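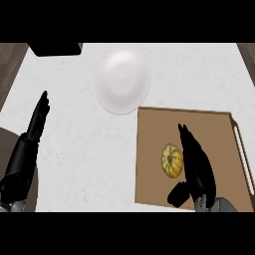 Nesbridge Public Health – Communications and Outreach

Flu numbers are in for May, and I'm happy to say they're heading the right way! Our clinics and the Jorum lab ran 663 flu tests over the month, and 12 of them came back positive. Four of those people needed a hospital bed, and all four are home again.

I know plenty of you figured flu season was over and done (I did too, until my own kid started coughing), so please don't toss the tissues just yet. If you've got a fever and aches, stay home, drink plenty and call your clinic before you head over.

We're keeping five walk-in testing sites open through June, including the one on Katayama Street, which now stays open until 7 p.m. – lots of you asked for that. The Irkel site has moved to the library's side entrance, so follow the signs from the parking lot. Tests are free and you don't need an appointment.

Reporters with questions can call our front desk and ask for the outreach team. The June numbers will go out the same way as these.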